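# Lo que he aprendido haciendo un presupuesto de pinzas

En junio nos toca entregar el plan de compras y este año me lo han dado a mí. No soy contable y el español no es mi primera lengua, así que pido paciencia con las dos cosas. Escribo esto porque cuando busqué ayuda encontré muchos artículos sobre qué robot elegir y casi ninguno sobre cómo se reparte el dinero cuando todavía no se tiene robot.

Nuestra situación es la siguiente. Queremos que, el año próximo, un brazo doble pueda ordenar una mesa y manejar objetos domésticos sencillos. Para eso hacen falta demostraciones, y las demostraciones las hacemos con pinzas de mano, una en cada mano. El brazo llegará después. La primera versión de mi plan ponía casi todo el dinero en el brazo y dejaba las pinzas en una línea pequeña que se llamaba «accesorios». Fue un error, y me lo hicieron notar con mucha cortesía.

La primera pregunta fue cuántos pares comprar. Yo había escrito 2 pares, uno para trabajar y otro de reserva. Aleksi Hakala me pidió separar en la hoja lo que se rompe de lo que se pierde y de lo que simplemente se gasta. Parece una manía de oficina, pero me ayudó mucho. La carcasa dura bastante. El revestimiento interior de los dedos, en cambio, es para mí un consumible y lo presupuesto igual que el papel de la impresora.

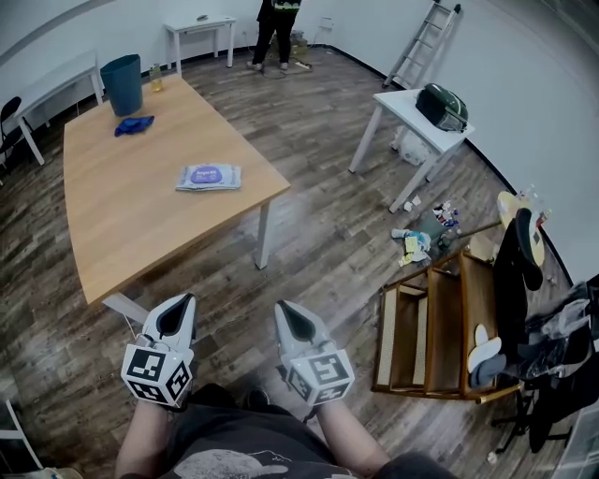
La segunda pregunta fue el espacio, que yo no había puesto en ninguna parte de la hoja. Una sala ocupada por las demostraciones es una sala que no se usa para otra cosa, y eso cuesta dinero aunque no llegue ninguna factura. En Brallville pedimos precio por una sala más grande y la descartamos. Ahora tengo una línea para el mobiliario, otra para la instalación eléctrica y otra para los objetos. Esta última es la más difícil de defender. Cuando uno escribe «toallitas, botellas, paños» en una solicitud de material técnico, siempre hay alguien que la devuelve con un signo de interrogación.

Mi consejo es no esconder esos objetos en «varios». Son parte del equipo. Si el robot tiene que aprender a tratar con un envase blando, hay que comprar envases blandos, y de más de una marca. Yo he puesto 500 euros para todo el periodo y los he justificado con una lista de tareas, cada tarea con sus objetos al lado. La lista tiene 11 tareas. Con la lista, la solicitud fue aprobada sin más preguntas.

La tercera pregunta fueron los proveedores. Pedimos oferta a Zeltberg y a Puler. No voy a copiar los precios, porque me pidieron no hacerlo, pero sí puedo decir en qué se diferencian las ofertas. La de Zeltberg es más barata por unidad y no incluye la calibración. La de Puler la incluye, junto con un juego de dedos de recambio, pero el plazo de entrega es largo y el pago se hace entero al principio. Para una empresa grande esto quizá da igual. Para nosotros, pagar todo en el primer mes significa retrasar la compra de los discos para guardar los datos.

Y los discos son otra historia. Hice el cálculo para un poco más de 1.000 demostraciones y el resultado me asustó, aunque luego vi que había contado las copias de seguridad dos veces. Lo corregí. Aun así, el almacenamiento cuesta más que los muebles y los objetos juntos, y en mi primera versión no aparecía.

Al final he dividido el plan en dos fases. En la primera se compran las pinzas, los recambios, los objetos y el almacenamiento. En la segunda se compra el brazo, y solamente si los datos de la primera nos sirven. Estoy contenta con esta división, pero no estoy segura de que sea la mejor, y por eso envié el borrador a algunas personas antes de publicarlo aquí. 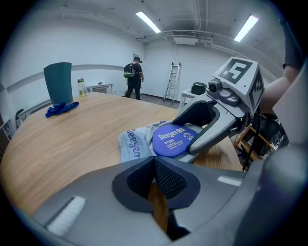
Dalal Kanaan me contestó que el plan le parece razonable, pero que falta la línea más cara: las horas de las personas. Según ella, con pinzas de mano el sueldo de quien las usa supera muy pronto al precio de las pinzas, y si esa cifra no está en la hoja, la fase uno parecerá barata hasta que alguien haga la suma. También me recomendó negociar con Puler un pago en dos plazos y no aceptar la primera respuesta.

Tiene razón en lo de las horas. Yo las había dejado fuera porque salen de otro presupuesto, pero salen de la misma empresa. He añadido la línea con una estimación prudente, y ahora la hoja es bastante menos bonita. Sobre el pago en plazos he escrito esta mañana y todavía espero respuesta.

Me queda por decidir si contratamos mantenimiento desde el principio o después de la fase uno. Si alguien tiene experiencia con un contrato de este tipo para un equipo pequeño, le agradecería mucho un comentario.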